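Notebook, Irside cell, February
Open day prep and running notes

0840. Cell powered up. Both arms homed without faults. Ching-wen had already laid the table to the kitchen layout from last week's printout. Visitors from Etow due at 1000, then the Nazarenko group after lunch. Each group gets the same demonstration: the two arms share the table and work on plated food, operator at the desk with the pendants.

Speed capped at 500 mm/s for the whole day. Vitalii wanted 600 as in normal running. Left at 500 with people at the rope.

0915. Dry run, no audience. Checked clearance between the near arm's elbow and the far arm's wrist when both are over the cutting board. Tightest pose is the near arm coming back from the plate. The old waypoint file still had the approach from before the board moved, so I re-taught two points and saved as a new program. Do not load the old one.
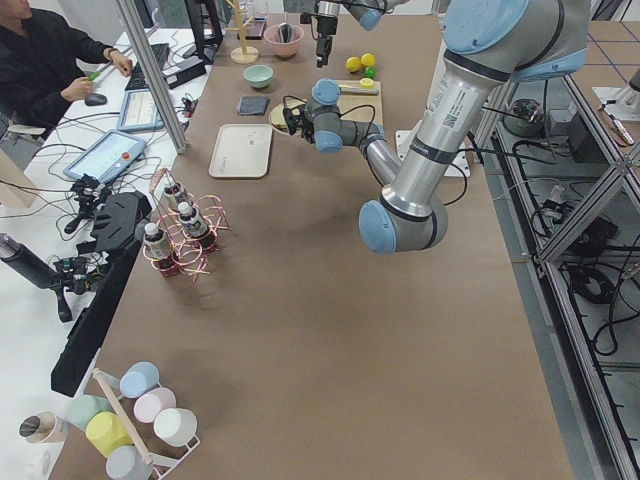 Cycle time over the dry run was 372 s, start to both arms parked. Too long for a standing group. Dropped the second pass over the plate and took out the pause at the top of each lift. Want to see it under 300 but will not chase it today.

1000. Etow group. Mostly asked about handover between the arms and who has priority in the shared zone. Answered: zone lock, first to request gets it, the other holds at its last safe point. One question on whether soft food can be handled with the standard fingers. Told them it depends on the food and that we have limited data on bread and cake.

Grip force was left at the bench value. Valleo finger pads are still on order, so everything today is on the stock ones.
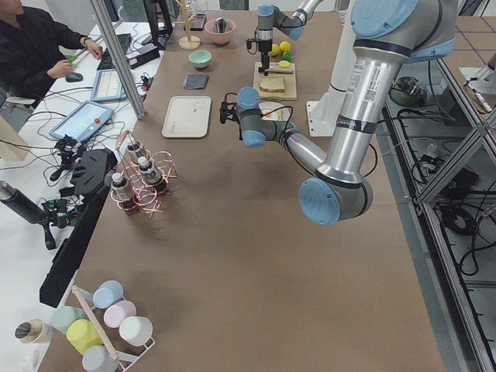

Page last changed: February, 16:20, by C. Mok

1115. Second run for the same group. Far arm on the board with the flat utensil, near arm at the plate. Utensil angle against the board needs work. It comes in too steep, and the wrist is close to its joint limit there. Ching-wen suggests rotating the board 60 degrees and re-teaching from scratch. Agreed, after the open day.

1330. Nazarenko group. Asked to see the wrist camera view, so put it up on the monitor. Exposure is fine on the brown surface but white items lose their edges near the corners of the view. Segmentation needs checking on white tray and white bowl before we trust any offsets from it. 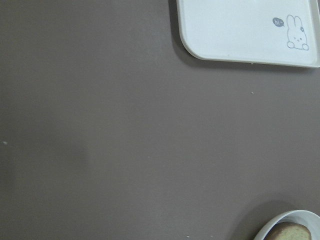
Wrist camera, tray and bowl at right of view.

To do:
Re-teach board approach (Vitalii)
Lock camera exposure, repeat with white items nearer centre (me)
Delete old waypoint file from both pendants
Chase Valleo on pads
Label the pendant cables at the desk end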